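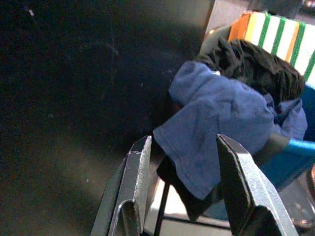 Navy blue cloth with many folds.

I want to write a few posts about my visit to Riaan Van Wyk, who makes posters and picture books. I have been putting it off for too long.

It was in December. I took the morning train to Orncombe and I came to his street too early, so I walked two times past the bakery before I rang the bell.

His name was not on the door. There was only a small label with the word Fourie. Later he told me this was the name of the tenant before him, and the mail came anyway.

He opened the door himself, with a pencil behind the ear and another one in his hand. He asked if I had eaten. I said yes, and he gave me soup.

The studio is one long room on the top floor. He draws at the window end and keeps the paper at the other end. The printing is done by Akier, a small shop across the river, and he goes there on foot with the drawings under his coat.

I had prepared 15 questions in my notebook. He answered the first one for almost an hour. It was about his first poster, for the theater Eravar, and how they refused it because the actor had no face.

They changed their mind when the second artist was late. The poster was printed in up to 3,000 copies, he thinks, but he kept only one, and it has a coffee ring in the corner.

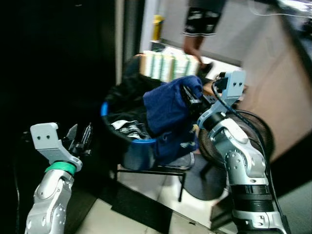
Riaan works with very few colors. He starts from black, and then he permits himself one blue, and he can spend a week to decide where the blue will go. The black basket with the blue rim would please him, I think: a big dark shape and one line of color at the top. The dark blue cloth he would maybe move farther away, because he does not like two blues that are close to each other.

I asked him about the picture book with the night ferry. He made seven versions of the cover. In the printed one the ferry is very small, and the publisher was afraid that children would not find it. His niece found it at once — she was four.

He does not like the word "style." He said, "I draw the way my hand is tired."

At 9 in the evening I was still there and I had asked only six of my questions. He wrote the time of the last train on the back of a proof sheet, and I have kept it.

The next post will be about the sketchbooks, when I finish reading my notes. My handwriting from that day is quite bad.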